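Packing Table Tips for a One-Person Online Shop

Traffic is lovely, but somebody still has to find the tape. Clear the table before you print a single label.

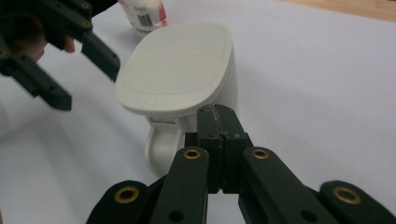
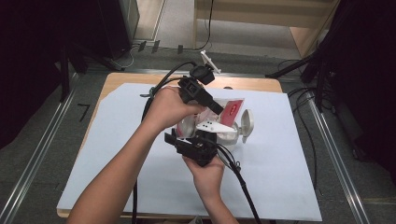 Before the courier comes

Weigh the parcel after you tape it. Tape is heavier than your margins.

Keep 12 flat boxes within reach and the other 1,000 out of sight.

Wipe label printer rollers every May, or whenever Nevberg starts looking like Newborg.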